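From: Kidus Ambaye
To: tronen-users
Subject: Re: [tronen-users] close views and the pose estimate

> In our tests with Tronen the pose drifts when cloth covers much of
> the view. Did you remove these episodes, or did you keep them?
> Also, do you crop the fisheye before tracking?

Thank you for the question. We kept them. In the set of 1,087 episodes, the filter marked 64 for drift, and I looked at each one by hand. In most of them the tracker still had enough points near the border of the circle, so we only lowered their weight in training.

We do not crop. When I cropped to the center, the tracker lost the room and the result became clearly worse. I now mask only the black border and the hand.

One frame is attached. The gray surface and the plaid cloth give few good points, but the lamp shade, the plant and the ceiling lights are all far from the center and very useful.

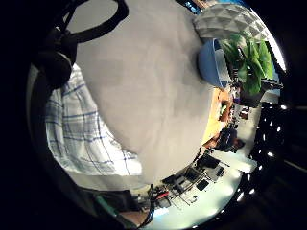

Fig. 1. Fisheye view from the handheld gripper, before masking.

I did not yet try the same with the Zoltico lens. If somebody has numbers for it, I would be glad to compare.

Best regards,
Kidus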